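Harasym cell — setup and service gallery

Posted in Workshop

The Harasym cell is one arm, one gripper and a wrist camera, set up for taking parts out of old desktop computers. Mereana Pomare looks after it day to day and Heike Sperling does the gripper work. It gets a full service every 4,000 cycles and a short check on Sunday, when the floor is quiet. These notes go with the April service.

What was done this time:

Both gripper arms came off for cleaning. Two bolts had backed out on the left side, so all of them were replaced and torqued again. The old ones went in the scrap bin.

The wrist cable was rerouted. It had been rubbing at the last joint and the outer sleeve was worn through in one spot — the conductors tested fine. Heike added a Corkix clip and left a bit more slack.

The Prukar controller was backed up before anything else was touched. Program 187 is the current one for tower cases. Please don't edit 186, it's kept as a fallback.

Grip force was brought down a notch for plastic parts. At the old setting we had cracked 3 carrier handles since the summer. Metal parts stay on the old value.

The wrist camera was recalibrated last, after the gripper was back on. If you swap the gripper arms, do the camera again. The offset is never quite the same.
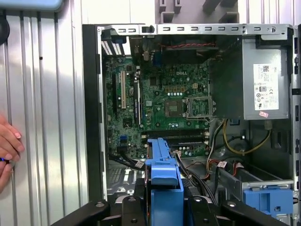
Wrist camera view over an open tower, with the blue carrier handle between the gripper arms. Processor socket and memory slots are empty.

Spare bolts and sleeve are in the grey drawer under the bench. Write down what you take.

5 comments · 2 shares

Related
Clelik feeder: clearing a jam
Prukar controller backups, step by step
Replacing a wrist cable

Contact the workshop | Back to top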